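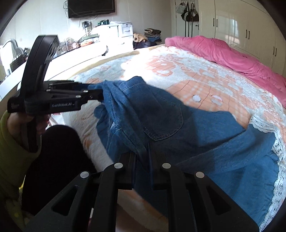
4.3 誓约期限与读者的耐心

阅读时间：6分钟

先交代材料。Zomau站上的读者书评，六部中世纪背景的历史言情小说，都有同一个骨架：女主人公在某个日子之前必须履行誓约，进修道院，或者嫁给指定的人，或者交出封地。书评共3158条，抓取截止1/23/24。去掉只有星级没有文字的，去掉出版社赠书活动里明显复制粘贴的。然后随机抽200条做人工编码。剩下的只跑了词频，本节基本不用，见附录。

编码表七项：誓约是否被提及；是否被剧透；期限是否让读者觉得“紧”；解除誓约的办法是否可信；求婚者之间有没有区分度；信仰内容的评价；结尾评价。第一轮由Kasun Howlader和笔者各编一遍，分歧逐条谈。分歧最多的是第三项，什么叫“紧”。有人写“一晚上看完”，这算紧吗？Howlader认为算，笔者认为只能说明书薄。最后定的规矩是，必须提到日子、期限、倒数一类的词，单说读得快不算。

这条规矩偏严，漏掉一些。认了。

先说最直白的一个发现：读者极少质疑誓约本身。父母替没出生的孩子许愿，孩子成年前才知道，按今天的常识相当荒唐，书评里却大多一句话带过，当作设定接受下来。抱怨集中在后面，怎么脱身。《Stastodberg的女继承人》是最典型的例子。小说开头写得很清楚，十二月最后一天钟响之前，女继承人若没有与一位合格的骑士订婚，城堡归修会。谁算合格，由修会长老说了算。到了后三分之一，长老忽然翻出一份旧文书，原来誓约当年抄错了一个词，全部作废。作者Ignacio Montoya在后记里说文书的线索前面埋过。书评不买账。“埋在哪一章？我回去找了，没有。”“那前面那么多比武是为了什么。”类似的话反复出现。

与之对照的是《Penarier之冬》。也是誓约，也是期限，可是女主人公没能脱身，她进了修道院，住了一个冬天，再以合规的手续出来。情节慢得多。按一般的想法这种写法应该更招人烦，实际上编码为“解除办法可信”的书评在这一部里最集中。读者愿意等，条件是等待期间有事情发生：院里的账目、病人、一个爱顶嘴的见习修女。有一条写得很长，大意是作者让她真的付了代价，所以结尾那场婚礼我没有跳过去。这里的“付代价”在好几条书评里独立出现，用词不同，意思一样。我们把它单列为一个子码，后文讨论。

图4　床上铺开的蓝色牛仔布衣物，旁有白色钩编花边

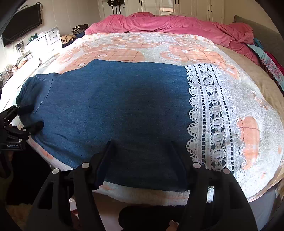
再看求婚者。这类小说常用的配置是几个骑士同时到场，各占一种长处：会打仗的，会说话的，会照顾人的。读者几乎都能猜到是谁。猜到不是问题，书评里甚至有一种得意，“第二章就知道是他”。问题出在落选者。落选的如果突然变坏，下毒、绑架、伪造信件，评分往往往下掉；落选的如果体面退场，读者会要求给他写续集。要求续集这一点在抽样里非常显眼，连给低分的人也要。Delacroix书系的编辑显然注意到了，后来几部里落选骑士都留了后路。这是推测，没有访谈材料支撑，只能从出版次序上看出来一点。

叙述视角也要提一句。六部里多数采用双视角轮换，女主人公一章，最后胜出的骑士一章。轮换本身就泄了底，有视角的人当然不会落选。有读者在书评里明白地说出来了：“既然给了他第一人称，还选什么选。”可见所谓悬念在这类读物里分成两层，选谁是一层，怎么避开期限是另一层。前一层读者乐意放弃，后一层不肯。本文的主要论点就在这里，前人把两层合起来讲“可预测性”，合得太快。

信仰内容。原以为会是最两极的一项，结果并没有。祷告段落多，抱怨“说教”的有，但很少单独构成低分的理由，通常和节奏慢绑在一起出现。倒是有一类评价值得记：读者希望女主人公认真考虑修道生活，不要把修道院只当成惩罚。写这类评语的人里，自述有信仰的和自述没有的都有。《Penarier之冬》受益于此，《Stastodberg》吃亏于此，后者的修女连名字都没有。

刑罚与暴力场面。编码表里没有这一项，是个疏漏，编到一半才发现书评老在谈。少年读物的书架，里面却有拷问，家长身份的书评者常常特地给出年龄建议。因为己经编了一半，没有回头补码，只做了笔记。笔记的印象是：反感的程度取决于场面是否推动誓约主线，无关的拷问最遭骂。下一轮编码应当补上，这里不作结论。

关于样本的几点限制，写在前头比较好，但放这里也行。第一，Zomau的用户偏爱系列书，追完一整套的人打分自然高，单本读者走得早，留下的书评少。第二，翻译本与原文本混在一起，有些抱怨，比如称谓乱、爵位前后不一，可能是译者的事。我们没有分开统计，应该分的。第三，星级和文字常常对不上，写了一整段不满然后给满分，这种情况编码时以文字为准。第四，两位编码者都读过全部小说，对“线索有没有埋”各有成见。Howlader坚持说文书线索在第一章的宴会上出现过，一句话，关于抄写员眼睛不好。笔者重读，确有此句。算不算埋，仍旧谈不拢，该条在表里记为“存疑”。

还有一个小地方。读者谈期限的时候，喜欢拿日期去核对。小说说离生日还有一个月，中间比武、旅行、瘟疫、再比武，有人就一天一天地排，排不下。排不下的书评语气通常很高兴，不太影响评分。这与上面讲的“紧”是两回事，紧是感觉，排日子是游戏。编码时混过几条，后来挑出来改了。改动记录在附录的末页。

下一节转到封面文案，看期限在文案里怎么提前泄露出去，以及读者是否在意。

读者评论

灯下翻书：Stastodberg那本我也回去找过抄写员那句，找到了，气得更厉害。一句话就想翻案？

mumu_k：“往往往下掉”读着绕口，改一下吧。内容挺好。

旧书架：编码一致性的系数没给？谈到一致不等于一致，正式稿请补。

阿榛：Penarier里那个顶嘴的见习修女有续集吗，求告知！！

灯下翻书：回阿榛，没有，我也在等。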